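Desk Cables, Round Two - January gallery

Quick one this time. Been meaning to put these up since the move to the Derkthorpe place and kept not doing it. Same office stuff as always, new room, new outlets in all the wrong spots. Anyone who read the last post knows the old setup was a pile of adapters under the desk and a lot of swearing. This time we started with the power and worked outward. Should of done that years ago.

Short version of the shopping: 2 strips, one bag of velcro ties, a roll of Prultix cable sleeve (more on that below), felt pads. That's it. No fancy tray, no drilling. The landlord is picky and so am I.
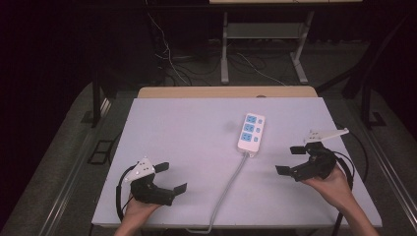 Where to put the thing took longer than anything else. Under the desk looks clean, sure, but then you're on your knees every time the laptop charger needs swapping. Back edge of the desk works if the cord will reach. Side of the desk, fine too, but measure first. We ended up trying it on top and living with it for a couple days before sticking anything down - highly reccomend. You find out fast what you really plug in and out.

Measuring notes, for whoever asked last time: desk edge to wall outlet, along the floor and not through the air. Then add slack. Then add more slack. Ours came to 648 mm before slack and I was way off when I eyeballed it.

Ties. Velcro only. Zip ties look great for one week and then you need to add a cable and out come the scissors, and one day you nick a cord. Loose loops, one every hand-width or so. Don't cinch it.

The sleeve. Prultix, gray, comes on a roll. Cuts ok with kitchen scissors, frays a bit on the ends, a wrap of tape sorts it. Bought way too much. If you're in Derkthorpe and want the leftover, email me.
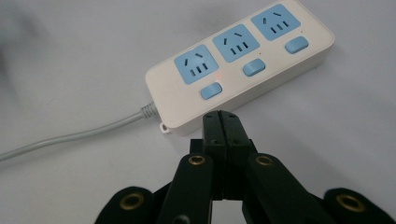
Picking a strip is boring but do it right. I went back and forth between one long one and two short ones and the short ones won, easier to move. My must-have was a switch for each socket, so the printer can be off all week without me crawling around for the plug. Three sockets here, each with its own little blue button, and a tiny red light by the one at the cord end. Blue on white isn't what I'd of picked but it's grown on me. The light gray cord is nice on a pale desk, way less ugly than black.

What goes where: lamp, monitor, charger. That order. Labels from the Hirvonen label maker, small tape, stuck on the plugs themselves so they travel with the plug. Printer and the speaker go on strip 2. Heater goes straight in the wall, always, don't argue with me on this one.

Still to do - the wall behind the desk, the router shelf, and the box marked Wekel that has every cable I've owned since college. Going to sort it. Probably. If I can't name what it's for it's going out.

More pics when the shelf is up. Comments are open again btw, the spam thing is fixed I think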